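The Long Table Returns to the Branch Library

For much of the last century, the reading room at the Stollow branch library was arranged for silence. Readers sat in single rows, facing the same wall, and conversation was confined to the lobby. When the branch reopened in July, the rows were gone. Shared tables now stand throughout the room, and members may talk at them until closing time.

The change follows a review by the Endon Library Association, which oversees 20 branches in the district. The review found that visits had fallen at every branch that offered only individual seating, while those with shared tables had held steady. Members who answered the survey asked for places to work on something together, to mend a garment or to spread out a map. Of the 204 replies received at Stollow, few mentioned new books.
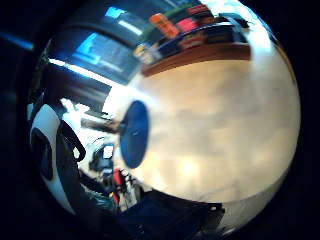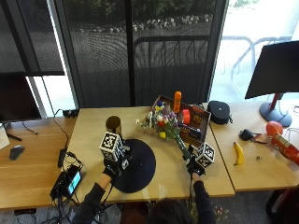
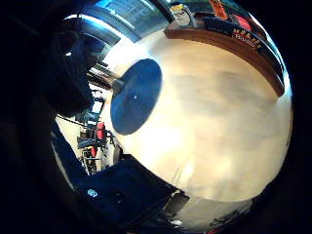

A shared table has room for work done by hand.

The Association was careful to protect quiet study. The upper floor at Stollow remains silent, and its 40 seats may be reserved in advance. Downstairs, the rules are brief. Food is not permitted, tables are cleared at the end of each visit, and no group may hold a table for longer than 3 hours when others are waiting.

Kallimcombe, the smallest branch in the district, adopted the same plan with a more modest budget. Its tables came from a closed primary school and were sanded and refinished before delivery. The branch now stays open late on Friday, when the local history group meets to sort parish papers and old letters.

Not every member has welcomed the new arrangement. Several longtime readers wrote to object to the noise, and the Association has agreed to lay carpet near the periodicals and to move the printers to a separate room. Further changes will depend on the Tóth bequest, which pays for furniture and repairs but may not be used for staff wages. Applications from the remaining branches are under review, and members may read the full seating plan at any front desk.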